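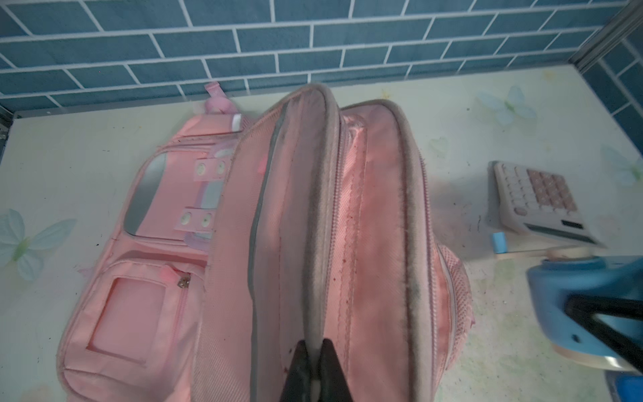

The woman who runs the demonstration bench at Grallis came to robots from packing shelves in a Birkett warehouse, and she says the warehouse was better preparation than her diploma. Her job is to steer two arms through a household task by remote control, over and over, while the system records every joint and camera. The recordings are then used to train the arms to do the task on their own.

The current task is a school bag. The arms have to hold it open, put things in and leave it ready to carry. She chose the bag herself.

"Rigid things are easy," she says. "You pick up a box and it's still a box. Cloth moves when you touch it. You pull the flap and the whole front comes with it, so one hand has to be doing the boring job of holding on."

She works with a pair of smaller arms in front of her, and the big ones copy whatever she does. There is no sense of touch coming back. She judges grip by eye, mostly from the wrist cameras, and says it took her three weeks to stop squeezing.
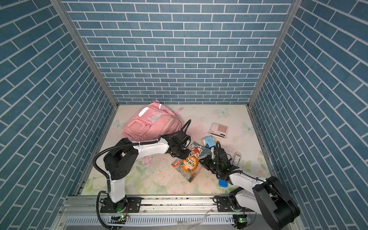

Both grippers at the snack packet, with the backpack lying behind.

A good day is 10 hours at the site, lunch included, and she gets fewer usable runs out of it than visitors expect. The bag set is meant to reach 700 before anyone trains on it. Runs with a fumble in them are kept if she recovers cleanly.

"I used to bin those. Then we trained on a tidy set and the arm had no idea what to do after a miss – it just carried on as if it was holding something."

Guiding the arms directly by hand was tried first, at the old workshop in Clendthorpe. She found it quicker to learn but tiring, and her own sleeves kept getting into the footage.

Does she get bored? "By the afternoon, yes. You notice it in the data too. My movements get shorter and I start cutting corners around the zipper." When that happens she swaps with a colleague, who is left-handed and opens the bag from the other side. They keep both versions.

The next task is folding tea towels, starting in January.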